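I Miss Being Bored at the Bank

My bank branch closed in May and I have been grumpy about it ever since, which is funny when you consider how much I used to complain about going there. The line was slow. The pens were chained down and half of them were dry. There was one teller window open at lunch, always, as if lunch were a thing that surprised them every single day. And I'd give a lot to have it back.

The letter said they were "moving closer to where customers are," and where customers are, apparently, is on their phones. OK, fine. I'm on my phone too much, I'll admit it. But I don't want to deposit my grandmother's birthday check by holding it under the kitchen light at six different angles while an app tells me to move closer, no, farther, no, closer. I want to hand it to a person who says "oh, nice, birthday?" and be done.

My friend Naomi Odera thinks I'm being sentimental (she does everything by app, including, I'm pretty sure, breakfast). Her argument is that waiting in line was a waste of everybody's life and we're well rid of it. And sure, if you add up the hours! But I ran into more people in that line than I have in any other place in this town. I found out Caroline Nzioka was moving back while we both stood there holding deposit slips. Salim Barasa talked me out of buying a truly terrible car. None of that was on my list for the day.

The other thing that bugs me is the phone menu. The nearest branch now is 19 miles off, so when something goes wrong you call. Last month they charged me $4 for a paper statement, which I had never asked for and never got, and I spent most of a Saturday morning trying to tell somebody. Press one for balances. Press two for cards. There is no number to press for "you charged me for a thing that doesn't exist." I ended up yelling "agent" at my refrigerator while the dog left the room.
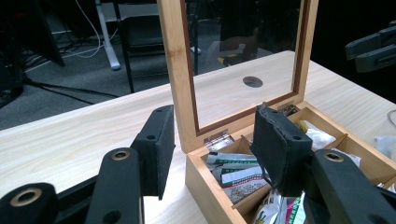 At the old branch I'd have told Kerubo. Kerubo Nzioka worked the second window for years, and she would have looked at the four dollars, made a face, and fixed it before I'd finished explaining. She knew which of her customers were hard of hearing and which ones just wanted to chat. I keep my paperwork in better order than most people do, and I like a place for everything, like one of those wooden boxes with the little dividers and a glass lid, so you can see what you've got without even opening it. That's what I want from a bank! Let me look in and see where my money is and who is minding it. What I have is a password with a capital letter and a symbol in it, and a chat window called Jodine that keeps asking if it has solved my problem.

It hasn't, Jodine.

I know the money side of this. Branches cost a lot to run, and they say foot traffic was down, and I believe them. I'd gotten down to maybe twice a month myself, so I'm part of the reason it closed and I don't love that. But there are people on my street who went every week and who don't own a smartphone and don't want one. Nyokabi Chege's mother now has to ask for a ride to get cash. She's run her own household forever and she has to ask for a ride. I don't think "closer to where customers are" had her in mind.

So what would I like? I'd settle for pretty little. Two mornings a week in the back of the library would do it, with one window and one human being. Heck, bring the chained-up pens. I'd stand in that line and complain the whole time, and I'd be there early.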